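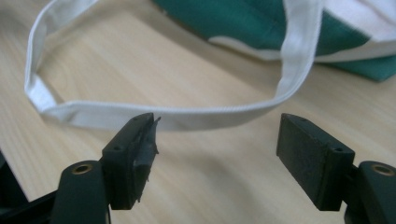 斯图塔莫（Stutamo）学生夹爪项目十月公布阶段结果：叠袋任务未达标，决赛推迟

维拉尔巴（Villalba）讯　由普林德尔（Plindell）技术学校与莱尔泰克（Lelteck）公司合办的学生项目“斯图塔莫”，本月公布第一阶段结果。参加的6支学生队伍用手持夹爪录制日常整理动作，再拿这些数据训练机械臂。按照年初的说法，机械臂到秋天应该能自己把一只布袋叠好。目前还不能。

第一阶段原定录制3000段示范，学生们交上来1867段，经检查可用的有1587段。淘汰最多的是布袋任务：提手软，会打卷，夹起来以后袋身跟着走样，两段示范之间几乎没有可比的起点。杯子和木块的情况好一些，不过指导教师提醒，杯子和木块本来就不难。

“我对‘一个学期教会机器人做家务’这种话一直有保留，”项目指导教师罗迪卡·桑杜（Rodica Sandu）说，“招生海报上是那么写的，海报不是我写的。学生学到了怎么录数据、怎么删数据，这我可以担保。至于机器人学到了什么，请等决赛以后再来问我。”

耗材也是一笔没有算准的账。夹指上的软垫磨损比预想快，边缘会起毛、撕开，换不换垫，夹持手感差别明显。各队换垫的时间不一致，同一个任务的数据因此不好直接合并。学生恩约罗格·瓦韦鲁（Njoroge Waweru）负责登记各队的换垫情况，他认为登记表本身就有漏洞：“有的队垫子裂了还接着录，表上写的是‘正常’。我们队也这么干过一次。”

另一名学生杰普托·姆菲南加（Jeptoo Mfinanga）质疑评分办法。现行规则按成功次数计分，袋子只要进了框就算成功，叠没叠整齐不影响得分。她所在的队提交了书面意见，要求加一项由人来看的外观评分。主办方已经接受，具体分值还在争。

莱尔泰克公司项目联系人卡尼尼·孔博（Kanini Kombo）表示，公司会继续提供夹爪和备用软垫，但不会对外宣传尚未验证的成功率。“去年我们说得太早了，今年先不说。”

第二阶段的安排如下。布袋任务保留，提手的摆放位置改为事先规定，各队不得自行调整。软垫按录制段数统一更换，旧垫交回存档。决赛由原定的十一月改到明年春季，地点仍在普林德尔技术学校实训楼，上午十点开始，家长和外校师生可以旁听。决赛现场由机械臂自主完成任务，学生不得用手扶正物品，中途扶正的按失败计。

外校队伍若想在第二阶段加入，可向学校实训办公室索取报名表。报名前请先看完第一阶段的淘汰记录，办公室备有打印本。记录里写明了每段示范为什么被删，篇幅不短，翻起来也不太好看。

媒体如需采访学生，请提前与指导教师联系。录制期间实训室不接待参观。

联系人：恩约卡比·莱泽（Nyokabi Laizer），普林德尔技术学校实训办公室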